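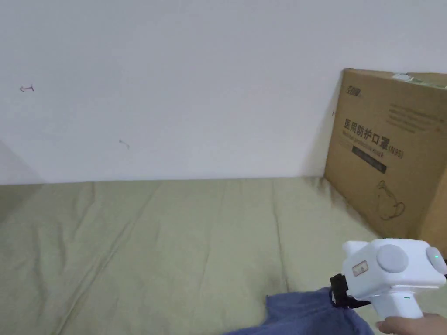
Figure 1. Hand-held gripper in use over a soft surface, with a carton against the wall.

Unit 4: Collecting Demonstrations by Hand
Course notes, Bretwood Robotics Sequence
Prepared by Beatriz Calado, with corrections by Volker Böttcher

4.1 Two ways to demonstrate

A demonstration is a recorded run of a task performed by a person, stored in a form a learning method can use. This unit compares two sources. In teleoperation, the operator drives the robot through a leader arm or a controller, and the robot does the physical work. In hand-held collection, the operator carries a gripper by its handle and does the task directly. Figure 1 belongs to the second group: the hand holds a pistol-style grip below the gripper head, and the task material is a piece of navy-blue cloth.

Teleoperated data come with joint angles that the robot has already reached. Hand-held data carry no such guarantee. A wrist can turn through an angle that the target arm cannot reproduce, and the problem may not appear until replay. On the other hand, hand-held collection is faster and can be done in an ordinary room.

4.2 What is recorded

For the course exercises each episode contains:

- the pose of the gripper over time, as position and orientation
- the opening width of the jaws
- the head camera stream
- a start time, a stop time and a task label

The streams do not share a clock. Align them before any other processing. A constant offset between camera and pose is the most common fault in student data, and it survives most visual checks. Plot jaw width against the video for one clear closing motion and correct the offset from there.

4.3 Cloth on a soft surface

Rigid objects on a hard table are the easy case. Cloth on bedding adds two difficulties. The cloth has no single pose, so a label such as "cloth at center" says little about where a grasp should go. The surface under it also gives way when pressed, and the height at which contact begins changes from one spot to the next.

Note the wrinkles in the green surface in Figure 1. Creases in the background can look much like creases in the cloth, and a detector that relies on edges alone will confuse them. Color separates the two here, but do not count on that in general. Include some episodes in which the cloth and the surface are close in color.

The plain wall raises a separate point. Visual tracking needs features that stay still, and bare white paint supplies few of them. Printed matter on a fixed object, such as the face of the carton, gives the tracker more to hold. If such an object is moved during an episode, discard the episode.

4.4 Worked case: the Stultari set

Gilang Subramaniam and Hamdia Kumsa collected 504 episodes of cloth handling for the Stultari project. Of these, 400 went to training. A further 33 were rejected for lost tracking, and the remainder were held back for testing. Two operators took part - their habits differed enough that a model trained on one did poorly on the other's starting positions. Mixing both operators in the training split removed most of the gap.

4.5 Exercise

Work in pairs. Record a short set of episodes of one cloth task, trading the gripper at the midpoint. Submit the aligned data, a plot of gripper height for each episode, and a page on the episodes you rejected and the rule you used. State the rule before you look at the video.

Questions about the export format go to Ignacio Troncoso. The set is due before the February lab session.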